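Sadamell Releases Update to Sorting Planner, Adds Retry Logic for Tilted Bins

Ostorham, 2024-11-23

Sadamell has released a new version of Hoxha, its planning and control software for small sorting cells. The update changes how the software decides where to let go of an object, and it replaces the fixed drop points that users have had to set by hand since the first version.

The release went out to all current license holders this week. There is no charge for sites already on the May version. Sites on anything older will need to export their cell files and convert them with a command line tool that ships in the same package.

In earlier versions, an operator taught one drop point for each bin and the planner moved to that point every time. If a bin got bumped or leaned over, the arm kept going to the old spot. Light items such as wrappers and empty bottles would then land on the rim or between two bins, and a person had to stop the cell and clear them.

Hoxha now looks for the bin opening before each release. The wrist camera takes one image on approach, a segmentation model marks the rim, and the planner fits a plane to it. The release pose is set from that plane. If the fit is poor, the arm backs off, takes a second image from another angle and tries again. After a third failed fit it returns the item to the infeed tray and logs the event.

"Most of the work was in the rim detection," said Damir Georgiev, who leads the perception group at Sadamell. "Opaque bins were fine early on. Clear ones took us the better part of a year." 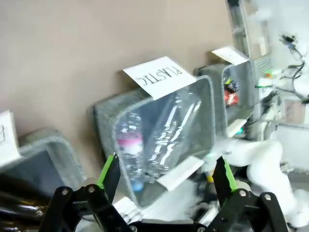

Clear and frosted plastic has been hard for the depth side of the system, which tends to see through the wall of the bin and report whatever is behind it. Sadamell's older pipeline relied on depth alone. The new one uses color for the rim and keeps depth only as a check on height. A see-through bottle lying in a see-through bin, with the bin itself leaning to one side, is the kind of case the team used for tuning. The handwritten paper label clipped to the top, reading "PLASTIC," is also something the software has to cope with, as the paper breaks up the line of the rim. The model was trained to treat clipped paper as part of the edge. It does not read the words. Bin identity still comes from the cell file, and the label is there for people.

The training set for the rim model holds 641 labeled sequences, recorded on three different cells under normal room lighting. Arben Dumitrescu, who handled the data work, said the first set was too clean. Every bin stood square to the camera and all the labels were printed. When the model was moved to a working cell, it lost the rim as soon as a finger of the gripper crossed in front of it.

The second set was recorded with the gripper open and in view, and with labels at all angles, including upside down. The fingers are now masked using the known joint position before the image reaches the model. Dumitrescu said the mask has to be set up again if a site changes its fingertips or adds pads, and the setup tool has a page for this.

Sadamell ran the release candidate through 600 drops before shipping it. In 11 of those the item missed the bin. Most of the misses were film wrappers that stayed on one finger after the gripper opened. The new version has a setting called "release dwell" that holds the gripper open over the bin for a moment and then moves it sideways a short distance. It is off by default because it adds time to each cycle.

Planning time is also lower. The motion planner used to work out the full path from pick to drop before the arm started to move. It now plans the lift and the transfer first and leaves the last part open until the rim has been found. The camera image and the model run take 270 milliseconds on the standard controller, and on most drops this is finished while the arm is still slowing down. Users should not see a pause over the bin unless the first fit fails.

Brodgate, a materials recovery training center that has run Hoxha on two cells since its first version, had early access to the update. Apolinar Ventura, the lab manager there, said his staff had been re-teaching drop points most mornings.

"Somebody empties the bins at night and they never go back in the same place," Ventura said. "We still check them, but I haven't opened the teach screen in weeks."

Ventura said the log viewer needs work. Failed fits are listed by time only, and there is no way to sort them by bin. Sadamell has confirmed that sorting by bin is planned for the next maintenance release.

Some limits remain. The rim model expects a four-sided bin and will not give a usable fit on round tubs or bags on a hoop. Two bins pushed together so that their rims overlap may be read as one large opening. In that case the planner aims for the middle and the item may go into either. The release notes advise leaving a finger's width between bins. Strong sunlight on frosted plastic can also cause repeat attempts.

The software does not estimate how full a bin is. Gorazd Krasniqi, product manager for Hoxha, said fill level had been part of the plan for this version and was taken out in testing. Crumpled packaging with a lot of air in it kept being reported as a full bin.

The programming interface has changed in two places. Calls that set a drop point directly still work but now print a warning, and they override rim detection for that bin. The pose returned after a release is given in the cell frame instead of the tool frame. Scripts that log this value will need to be edited. Tùng Hồ, who maintains the interface, has written a short migration guide with before and after code for both changes.

The update can be downloaded from the customer portal. Sadamell recommends saving a copy of the cell file before installing, and running the camera calibration check once before the cell goes back into use.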